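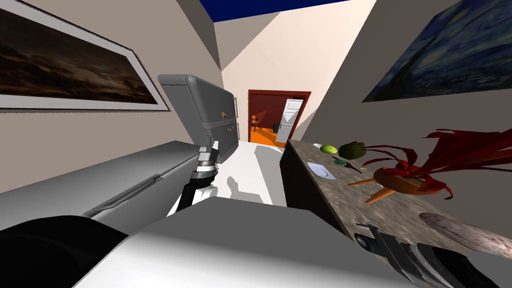

4. Setting up the simulated kitchen

This section covers the practice kitchen used by Stodo club teams before they are given time on the club's real arms. Work through it in order the first time. The kitchen is a narrow corridor with worktops on both sides, and the robot stands in it with one arm to each side. The targets for the first task are on the stone worktop to the right, towards the doorway, where the lime-green fruit lies. The planter with the spiky red fronds stands on the same worktop and is treated as an obstacle. You will need a club laptop with Mamo installed and your team's login for the Zendurbridge server.

4.1 Loading the kitchen

1. Start Mamo and wait for the status bar to turn green.
2. Open the Scenes menu and choose Kitchen Corridor.
3. When asked for a seed, type 2662 and press Enter. All teams use the same seed, so scores can be compared.
4. Leave the physics rate at 200 steps per second.
5. Press Load. On the older laptops this takes roughly 2 minutes.

Note: If the walls load but the worktops do not, close Mamo fully and start again. Reloading the scene from the menu does not clear the fault.

Note: Seeds from before the May update no longer work. Delete any saved in your team folder.

4.2 Choosing a view

1. Press V to step through the views. The main view follows the robot's head. The other two are fixed to the wrists.
2. Use the main view for driving and for the first part of a reach.
3. Change to a wrist view before closing a gripper.
4. If the main view is tilted and you want it level, press H. This moves the head, so the move is stored in the log with everything else.

Caution: Do not drive the base while in a wrist view. You will have no sight of the worktop edge, and a knock to the base ends the run.

4.3 Checking the grippers

Do this at the start of every session, even if the team before you has just finished.

1. Select the left arm and raise it clear of the worktop.
2. Open the gripper fully. The opening shown in the side panel should read 64.
3. Close it slowly with nothing between the fingers, then open it again.
4. Repeat for the right arm.
5. If either reading is wrong, choose Reset Arms and go back to step 1.
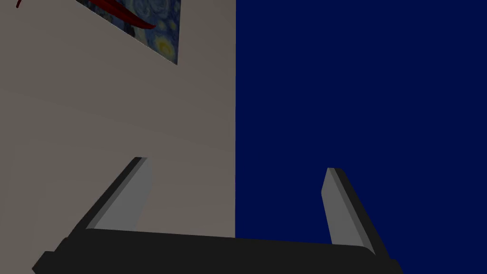 6. Save the check with the Log button. A run with no saved check will not be marked.

Caution: Reset Arms moves both arms at once and takes the shortest path. Back the robot away from the worktops first – the reset does not look for obstacles.

4.4 Recording a practice run

1. Press R to start recording. A red dot shows next to the clock.
2. Carry out the task on your card.
3. Press R again to stop.
4. Name the file with your team letter and run number, for example B-07.
5. Copy it to the Plurura folder on the server.

Practice runs must be in the folder by 29th July. Keep a copy on your own laptop until your marks are back. Files that fail to copy usually have a space in the name. Rename the file and try again before asking for help.

For tasks that use both arms together, go on to section 5.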